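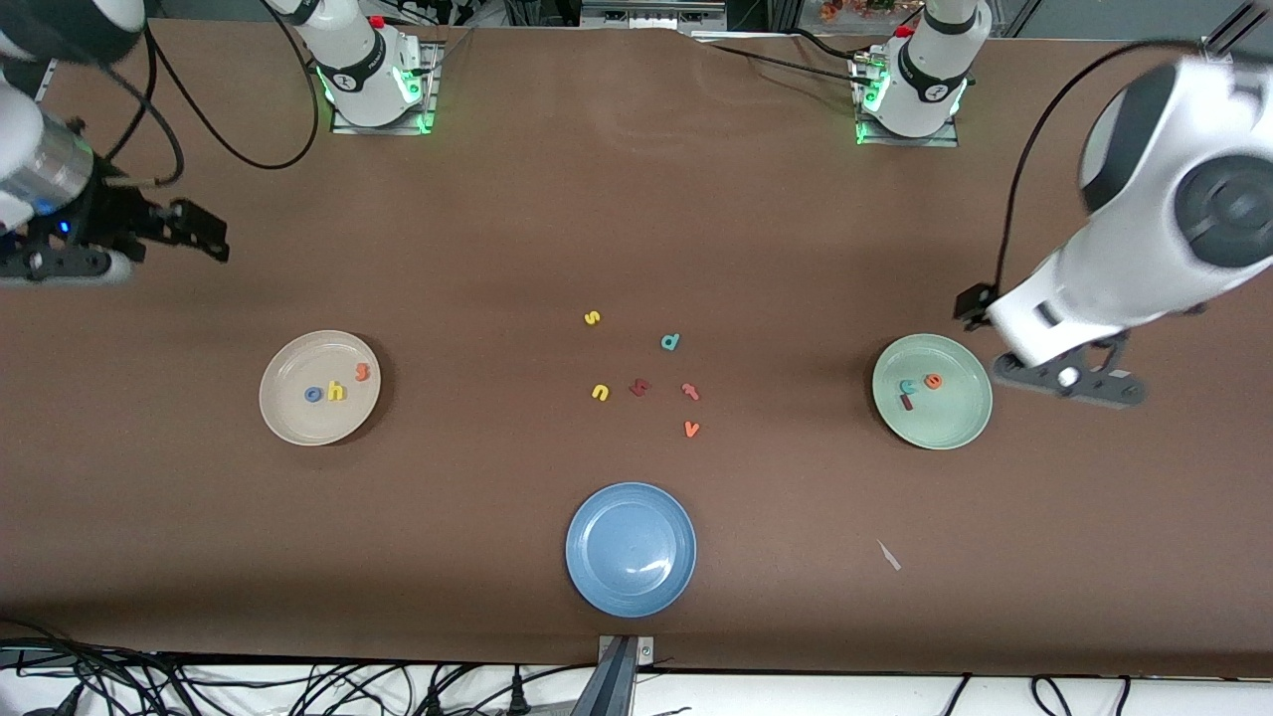 Ticket 588
Opened by: Colette Bouvier
Opened: 2024-11-22
Site: Bruvard, letter-sorting cell
Status: Waiting on review

Problem
Operators on the two-arm cell don't agree on when a reset is allowed between runs. The Vinau cell rules say all hands stay outside the table edge until both arms are parked. The Lustard checklist only says "arms stopped." A stopped arm can still be over a plate, and people have been reaching in to move letters.

Checked so far
Read both documents side by side. The checklist was last edited in April and never picked up rule 28, the one on parking.
Green base light: neither document says what it means for access. Operators were treating it as permission to reach in. Told both shifts to stop doing that.
Loose items: the rules say the table holds plates and letters only. Paper scraps count as loose items and have to come off before a run starts.
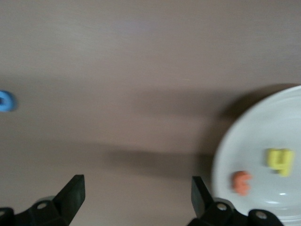 Wrist view: some operators use it to confirm that the fingers are open and empty. Fine as a check on the gripper, but it does not show where the other arm is. It can't replace looking at the cell from outside.

Interim instruction
Park both arms, disable motion, then reach in. If a letter lands outside the plates, leave it until the run ends. Log the reset with your initials.

Open items
Luangrath to send revision 2 of the checklist with the parking step added.
Speed limit for manual jogging is still blank on page one.

Do not close until the old copy is off the cell door.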